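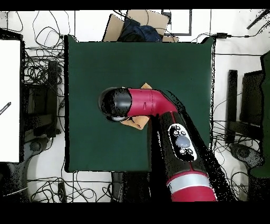

Dostelden 共享工坊 Skistent 小组例会纪要

时间：星期五晚上，吃过晚饭以后开始，散得比预告的晚
地点：工坊里间，绿桌子旁边
到会：6人，另有隔壁木工组的朋友中途过来听了一会儿
议题：上次遗留事项；叠毛巾的进展；夹爪；地上的线；Zoron 的改动；开放日；采购；杂项

一、开场和上次遗留事项

会议开始得比较松散，大家先围着茶壶站了一阵，聊各自这个礼拜过得怎么样，后来还是主持的人敲了敲杯子，才算正式坐下来。主持人先谢谢上回留下来收拾工具墙的几位，内六角扳手现在按大小排好了，拿起来确实顺手很多，希望大家用完随手放回去，放错格也不要紧，总比揣在口袋里带回家强。

上次纪要通读了一遍，有一处要更正：纪要里写“底座已经完全固定”，负责机械的同伴说当时只是把螺栓带上了，还没有按力矩拧到位，是后来才补拧的。更正以后，上次纪要通过。

遗留事项逐条过了一遍。急停按钮的试验做完了，从不同姿态按下去，手臂都能停住，停的时候末端会往下沉一点点，大家觉得可以接受，但要写进操作说明，让第一次上手的人心里有数。给手臂做防尘罩的事还没有动手，认领的同伴说缝纫机被家里人占着，请大家再宽限一阵子，会上没有人有意见。说好要带来的旧显示器也还没有带来，继续挂着。

二、叠毛巾的进展

这一项讨论得最久，占了差不多半个晚上，记录里尽量写全，没有到会的朋友可以慢慢看。

Skistent 眼下的目标没有变，还是让手臂把一条随便丢在桌上的毛巾叠成能放进柜子的样子。当初选毛巾是因为家家都有，叠坏了也不心疼，何况在座的各位都不爱叠。这段时间一直用那条浅棕橙色的毛巾做试验，绿桌面配这个颜色，边界好认，这一点大家早有共识，暂时不换。

负责调试的同伴汇报，这个礼拜正经记了成绩的试叠一共16次，从毛巾放好到手臂退回原位，平均下来约47秒。他自己先说了，这个速度没有什么好夸的，人手叠一条用不了这么久，可是跟刚起步那阵子比，已经顺眼多了，那时候手臂常常停在半空，大家站在旁边陪它一起想。他把失败的情形按毛病归了类，念给大家听：最常见的是夹到了两层，本来只想掀起上面一层，结果整叠都给拎了起来；其次是夹得太浅，走到半路毛巾滑脱，落下来比没叠的时候还乱；还有一种是叠是叠了，但是斜着叠的，四个角谁也不认识谁。

大家就“夹到两层”这件事谈了很久。有一种意见认为是高度的问题，指尖下得太低，建议在抓取之前先轻轻碰一下布面，摸到了再往上抬一点。另一种意见认为高度已经够好，毛病出在夹的地方，老是从最厚的那一侧下手，那里本来就叠着好几层，换谁来都难分清。负责视觉的同伴站在后一种意见这边，她说从头顶上看下来，一条折过的毛巾，层与层之间往往只有一道细细的暗缝，光线稍微一变，这道缝就跟阴影混在一起了，程序把阴影当成布边，就会往错的地方伸手。她希望先把灯解决了再谈别的。

灯的事情于是提前讨论。里间的顶灯是偏在一边的，手臂一伸过来，桌面上就拖出一大片影子，影子还跟着手臂走。有同伴提议在另一侧补一盏柔光灯，两边一匀，影子就淡了；也有同伴担心灯架太多，走路绊脚，里间本来就不宽敞。商量下来，先用工坊现成的夹灯蒙一层描图纸试一试，夹在书架边上，不占地面，效果好再考虑买正式的。描图纸由做模型的同伴从家里带。

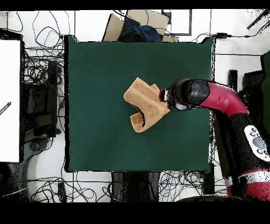

记录整理：翟沐禾

接着刚才的话头往下记。讨论到毛巾本身的时候，有同伴提了一个我觉得很有意思的想法，说能不能干脆不要一步到位，把叠毛巾拆成“摊平”和“对折”这样的小段，每一小段做完都停下来看一眼，看着不对就退回去重来，别硬着头皮往下走。她讲她教家里孩子叠衣服就是这么教的，每折一下都让孩子用手掌抹一抹，抹平了再折下一下。调试的同伴听了很赞成，说现在的流程确实是一口气做到底，前面歪了一点，后面就越来越歪，等发现的时候已经是一团了。

反对的意见也有，主要是怕时间拖得更长。最后大家的看法慢慢靠拢：慢一点没有关系，先求叠得整齐，速度以后再说。这一条记为决定，没有表决，因为说着说着就都点头了。

另外约定了几个试验时的习惯，写在这里，也会抄一份贴到桌子旁边的白板上：

每次开始之前，毛巾都要拎起来松手让它自然落下，不许用手帮它摆好看；
手臂移动的时候，手不要伸到桌面上方，哪怕只是想把毛巾角拨一下；
叠坏了先拍照再收拾，照片比口头描述有用得多；
记录成绩的时候，勉强算成功的要写“勉强”，不要写“成功”。

最后一条念出来的时候大家都笑了，调试的同伴说他这个礼拜的成绩里确实有几次写得宽厚了些，他回去重新看一遍照片，该改的改。

三、夹爪

目前用的是两指平行夹爪，黑色的手指。机械的同伴把手指拆下来给大家传着看了，指尖内侧有一小块磨得发亮，夹薄布的时候容易打滑。他带来了2副自己打印的替换手指，一副前端做得薄一些，像鸭嘴，方便伸到布的下面去；另一副贴了硅胶垫，摩擦力大，捏起来放心。两副各有各的脾气：薄的那副怕碰桌子，碰重了会弯；贴硅胶的那副厚，容易把下面一层也带起来，跟前面讨论的毛病正好撞上。

木工组的朋友在旁边听着，插了一句，说他们贴木皮的时候会用很薄的刮片先挑起一角，再换手去捏，问我们能不能也这样。大家觉得很有启发，可惜我们眼下做这件事只用一条手臂、一只夹爪，没有办法换手，不过把挑和捏做在同一副手指上，一边薄一边软，说不定行得通。机械的同伴当场在纸上画了个草样，画得很快，传了一圈，又被改了好几处，最后纸上已经看不清哪条线是谁画的了。他答应下次开会之前打印出来，先装上去捏纸巾，再捏毛巾。

装拆夹爪的时候，还请大家留意那几颗小螺丝。上回掉了一颗，滚到绿桌子底下，在线堆里找了很久。以后拆夹爪，先在桌上铺一个浅盘，螺丝放盘里。

四、地上的线

每次开会都讲，每次都讲不完，这回总算有了一点像样的安排。

事情是大家都看得到的，桌子四周的白地面上到处是黑色的线，盘成一堆一堆的，哪根通到哪里，除了当初接线的人谁也说不清，接线的人也坦白说他现在要顺着摸过去才知道。有同伴前几天搬椅子的时候轮子压到了一根，幸好只是备用的延长线，没有拔掉什么要紧的东西。主持人说，这种运气用一回就少一回，还是早点收拾。

讨论了几种做法。做吊顶线槽最漂亮，可是里间的顶不允许打孔，房东讲过的；地面线槽便宜，但踩上去会翘；把线都绑到桌腿和支架上，省钱也省事，缺点是以后要换线得一根根拆扎带。商量之后决定先用最后一种，扎带换成魔术贴的，拆起来不费力。每根线的两头都贴标签，写清楚从哪里来到哪里去，字写大一点，老花眼的同伴专门请求的。

电源线和信号线要分开走，一左一右，不要图方便捆在一起。通到手臂的那根留足余量，别绷着，手臂伸到最远的时候让人在旁边看一眼，确认线没有被拽住。办公椅不用的时候推到外间去，椅子脚边最容易缠线。

整理那天要先断电，全部停机，请大家把手头的东西提前存好。时间放在下个周末，能来的都来，带手电筒。

五、Zoron 的改动

Zoron 是我们自己写的那套控制小程序，新来的朋友可能还不熟，代码放在工坊的共享盘里，谁都可以看，改之前打个招呼就行。

这次的改动主要是加了一个暂停后继续的功能。以前中途暂停，再启动就只能从头来，毛巾也得重新丢一遍，现在可以停在半路上，处理好了接着走。写这一段的同伴很谦虚，说只在她自己的电脑上跑过模拟，真机只试了短短一会儿，请大家头几回用的时候手放在急停旁边。她还提醒，暂停期间如果有人动过毛巾，继续之前一定要让程序重新看一眼桌面，不然它还以为毛巾在老地方。这个提醒能不能做成自动的，她再想想办法。

有同伴问起日志太大的问题，共享盘快要满了，半夜还收到过提示。查下来是每次试叠都把原始画面从头到尾存了下来。大家同意，成功的只留首尾和中间几张，失败的全留，失败的更值得看。旧的日志由视觉的同伴挑一遍，拿不准的先别删，拷到那块旧硬盘里。

还有一件小事，程序界面上的提示文字有的用“抓取”，有的用“夹取”，同一个动作两个叫法，新朋友问过好几次是不是有区别。没有区别，以后统一用“抓取”。

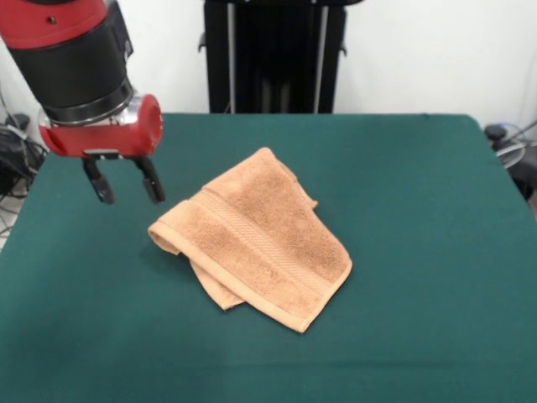
翟沐禾
Skistent 小组记录员

六、开放日

Dostelden 的开放日定在六月，各个小组都要摆点东西出来给邻居们看。木工组照例是让小朋友锯木头，陶艺那边会开一次窑，我们小组去年只挂了海报，今年大家都想让手臂真的动起来。

赞成现场叠毛巾的同伴很多，觉得邻居们一看就懂，用不着讲解，叠坏了也热闹，孩子们说不定更喜欢看它叠坏。稳重一些的意见是，人一多，场面不好照应，总有孩子想伸手去摸，毛巾又软乎乎的，看着就想摸。这话大家都放在了心上。谈下来的办法是：手臂照常在里间，不往外搬，免得搬一次又要重新标定；门口拉一道绳子，绳子外面看；演示的时候里面站两边，一边看手臂，一边看人；每叠完一条就停一停，停稳了再请小朋友进来把毛巾抖乱，重新丢回桌上。让孩子来“捣乱”这个主意是调试的同伴出的，大家都很喜欢，等于把最好玩的部分让给了客人。

急停由谁来管，要提前排好，轮班，不要让同一个人从早站到晚。排班表下次会上填。

要不要准备讲解词也聊了几句。有同伴想写得详细些，从关节讲到标定，写满一整张；也有同伴觉得邻居们最常问的无非是“能不能叠衬衫”和“多少钱”，准备好这样的问题就够了。衬衫目前不能，大家统一口径，老老实实讲不能，袜子也还不能。讲解词由我来起草，写短的那种，详细的印几张放在旁边，想看的自取。

白墙那一面空着的地方可以贴几张历次失败的照片，挑样子好笑的。桌子后面那个黑色立架先不动，上面的东西都是调好的，布置会场的朋友请绕开，不要在上面挂彩带。去年有人在别处这么挂过，摘的时候很费事。

七、采购和经费

账上的钱够用，但也不宽裕，大件先不买。

魔术贴扎带和标签纸，同意买，买够全坊用的，别的小组也一直在问我们借。毛巾再添几条，颜色和厚薄都要不一样，老用同一条，程序怕是只认得这一条了。添毛巾的事引出一番热烈的讨论，有同伴主张去买新的，有同伴说新毛巾上过浆，太硬，叠起来占便宜，还是旧的好。后来决定请大家各自从家里拿洗过的旧毛巾来，大小不限，破了边的也欢迎，装在纸箱里，箱子就放在桌子后面。纸箱上目前搭着别的布，来放毛巾的朋友不要把那块深蓝色的布拿走，那是盖设备用的。

硅胶片从 Kaimal 订。Kaimal 是街角那家五金零件铺，店主答应给我们裁好尺寸，还肯退没用完的。上次订的那一批厚薄不太匀，这次请去取货的同伴在店里就量一量，客客气气地跟人家讲。

柔光灯暂缓，等夹灯蒙描图纸的试验有了结果再说。

八、杂项

里间的窗户下雨的时候会渗一点水进来，目前还没有流到线那边，先垫了抹布，已经跟房东讲了。最后离开的朋友请看一眼抹布干不干。

有新朋友想加入，平时做的是服装打版，对布料比我们都懂得多。大家都很高兴，请介绍人约她下次过来坐坐，不用带什么，来听听就好。

晚上过了十点，试手臂的时候尽量不要让它回零，回零的声音比较响，楼上邻居睡得早。这件事人家没有来说过，是我们自己觉得应该注意。

茶叶喝完了，下次谁方便谁带。

九、待办

夹灯和描图纸：视觉的同伴与做模型的同伴，这个礼拜内试好
分段折叠的流程：调试的同伴先写出来，写个大概就可以拿来讨论
重看试叠照片，更正成绩：调试的同伴
一边薄一边软的新手指：机械的同伴，下次会前
线缆整理：全体，下个周末，先断电
Zoron 暂停后自动重看桌面：写程序的同伴，不限期
旧日志挑拣：视觉的同伴
开放日讲解词初稿：记录员
急停轮班表：下次会上填
硅胶片取货：顺路的同伴去 Kaimal
防尘罩、旧显示器：继续

下次会议还是星期五，老时间，老地方。本纪要先发给到会的各位看，有写漏、写错的地方请直接告诉我，下次开会时一并更正。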